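Learning with Two Hands / Club Projects / Chapter 5

Chapter 5: Soft Things Are Hard

By Catarina Marinho
January 2025

I run the after-school robotics club at Gromstead, and if you've worked your way through the first four chapters you already know how much time we spend there moving wooden blocks from one side of a table to the other. Blocks are lovely! A block has corners, it stays the shape it was when you put it down, and if your gripper closes a bit too far to the left you can usually get away with it. I'd happily teach a whole term on blocks. My students wouldn't let me.

It was Vitória Nogueira, in her second year with us, who asked whether the arms could tidy away a sock. I said yes straight away (I say yes to most things in the first week of term), went home, thought about it over dinner and started to worry. How do you tell a machine where a sock is? It has a toe and a cuff, fine, but screw it up and the toe might be under the cuff, or inside it. Pick it up at one end and the other end swings about, and by the time you've put it down again you've got a completely different object from the one you started with – same wool, new shape.

So that became the project, and it's the project for this chapter too. We called it Jirance, after a made-up planet in a story one of the younger ones was writing, and the name stuck so well that I now find it written on the lids of our spares tins.

You'll need a pair of small arms mounted side by side, close enough for their grippers to meet in the middle. Check that meeting point before you do anything else. Drive both arms slowly inwards, one at a time, until the fingertips nearly touch, and mark the spot on your plan of the table. Then lay a sock beside it, flat, and leave it alone for a while. I mean it! We had people wanting to grab the thing within seconds, and what I wanted them to do was look at it and talk about where they would put their own fingers. An argyle one is good for this. The diamonds give you something to point at, and when the cloth folds you can see the pattern go out of line.

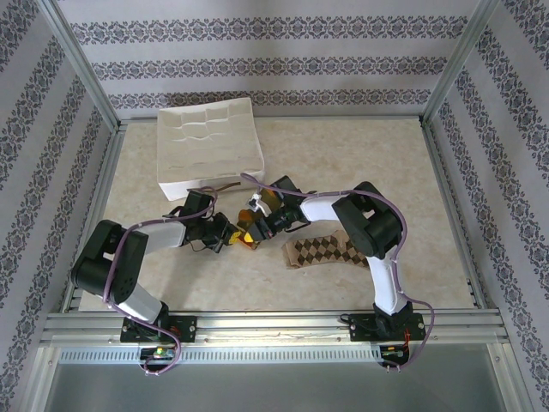
5.1 What you should know by the end

By the time you reach the exercises you'll be able to explain why a soft object has no single "position", plan a grasp for two grippers that share a small space, and keep a log of attempts that somebody else in your group can read. That last one sounds dull. I'd put it first if my editor let me.

There's also a bit of maths on joint angles in section 5.4, and if you skipped the end of chapter 3 I'd go back for it now.

5.2 One arm or two?

Try this at your desk before you switch anything on. Put one hand behind your back and use the other to get a crumpled sock into a small compartment, the kind you'd find in a drawer organiser. You can do it, but watch what you do: you poke, you let go, you push the bit that's hanging over the side. Now use both hands. One holds the cloth still and the other gathers it, or one lifts while the other guides the loose end in, and you hardly think about it.

Our arms have to be told all of that, or shown it. In Jirance we showed them. A student moves the arms through the job and the computer keeps a record of every joint as it goes. We kept our records in Brondamine, a little logging program that one of our older students wrote over a summer, and you can use a spreadsheet if you'd rather. Each go at the job is called an attempt, and you write down every single one, including the daft ones where the sock ended up on the floor. Ours came to 2597 in the end. Of those, 1723 were marked as good by two different people, and the arguments over the rest taught us more about writing clear rules than any lesson I've planned.

A few words on the box. We went for a fabric one with thin dividers, and I'd choose the same again, but be warned that the dividers bend. A student who has worked out a beautiful path down into a square hole will find that the hole has gone a bit wavy. Put the box at the back of the table, over to one side, and bring the cloth in front of it where both grippers can get to it. Expect the arms to get in each other's way, too. When one reaches over the cloth it hides a part of it from you, and from a camera looking down at it as well, so decide early on which arm goes in first.

Keep an eye on your cables while you're at it. Ours are purple and run along the arms, with loops hanging at the front, and every new group has to learn how much slack to leave. Too little and the wrist pulls up short. Too much and you've got a loop wandering about near the work.

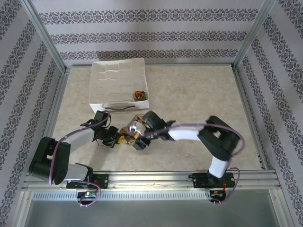 Gromstead, April

From the club notebook, which I've tidied only for spelling. I've put an entry at the front of each chapter so you can see what an ordinary afternoon is like.

"Moved to Room Vieira, the heating is better. Started at attempt 2121. Vitória drove the left arm and I did the right, and we kept closing at the same time and tugging. Agreed to say 'mine' out loud before closing. Felt silly, worked better. Cloth was bunched up so we argued about which edge to take. Rule for now: take the edge nearest the box. Need to ask Catarina what counts as 'in' if a bit is hanging over the divider."

I didn't have a good answer to that, and I gave them three different ones over the following weeks. Before you read on, write down your own rule for what counts as "in", in one sentence, and swap it with the person next to you. See if they can find a sock that breaks it. You'll want that sentence again in section 5.3, where we set up the log.

Contact the club | Copyright Catarina Marinho | Back to top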